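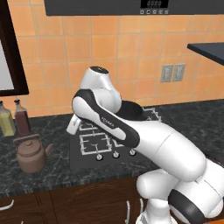
The Velov V2 is a two-finger electric gripper for research arms, and this page is for people who must choose between it and the older V1. Both models are delivered with a simulation file, so you can try them in your own scene before you order the hardware. Our standard test scene is a home kitchen, and we selected it because the space is tight in the places where people usually want to work. With a Franka arm reaching over the cooktop, the fingers have to come down near the back left grates, and the kettle stands on the counter just to the left of it. A gripper with a wide body has very little freedom there.

## What is different from the V1

The stroke is now 101 mm, and the fingers are exchanged with two screws from the front side. On the V1 the cable left the body at the back and it could touch the wrist when the last joint was turned far. On the V2 it leaves from the side, at an angle of 55 degrees. Manikandan Bangera, who designed the housing, also removed the sharp corner near the flange.

The finger pads are the same in both models. If you have pads from the V1 in your drawer, please keep them.

## Specification

| | V1 | V2 |
|---|---|---|
| Stroke | 80 mm | 101 mm |
| Maximum grip force | 40 N | 50 N |
| Cable exit | rear | side |
| Finger change | four screws | two screws |
| Simulation file | yes | yes |

## How we compared them

Kavitha Nair ran 2,420 simulated grasps with each gripper, on knobs, handles and bottle necks. The start positions were the same for both. The V2 was better on the handles, mainly for the reason of the longer stroke. On small round knobs we did not find a clear difference, and for such a task we do not recommend to pay for the change. Thin metal bars remain difficult for both models, and the narrow fingers (sold separately) are a better choice for them.

Please note that simulated contact is softer than real contact. The grip force in the table was measured on a bench by Vibeke Steinarsdóttir, with a load cell between the pads.

## Controller

Both grippers work with the Tramolell controller, firmware from May or newer. Older firmware will open and close the V2 but does not report the finger position correctly. The update takes roughly ten minutes and the arm must be stopped during this time.

## Ordering

The V2 is sold by Climell, with the flange, one pair of standard fingers and a cable of two meters. For a loan unit, write to Soledad Cuesta and tell her the model of your arm and your controller version.

Page last changed: Saturday, October 3, 2020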